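We use cookies to remember your settings. Accept | Manage preferences

Filed under: Perception > Calibration

Checking a Wrist Camera Offset With Floor Tape

Fri 21 February | By the Trillow bench notes editor
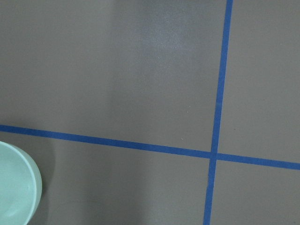

Wrist view of the blue tape crossing, with the green container at lower left.

The Alach calibration wizard ends with a green check mark and a very small error number. I don't trust either one. The number tells you how well the solver fit its own samples, and you can get a lovely fit from 14 nearly identical poses.

Try this before you believe it.

1. Pick the tape crossing as your target. Touch it with the tool tip and save the position in base coordinates.

2. Back off and look down at the crossing from 3 different heights. Rotate the wrist between views. If you skip the rotation, a bad offset can hide.

3. Threshold on blue, fit a line to each strip, and intersect the lines. Don't use a corner detector on the overlap. Tape edges are soft and it will wander.

4. Mask out glare. Reflections on a gray floor can move your threshold if it adapts to brightness. Fix exposure first.

5. Project each intersection to the floor plane and compare it with the touched point.

Errors that circle the target as the wrist turns point to the camera offset. Errors that all lean one way are more likely the tool tip or the floor height. The Pacheco plugin claims to separate these for you. On my logs it blamed the lens every time.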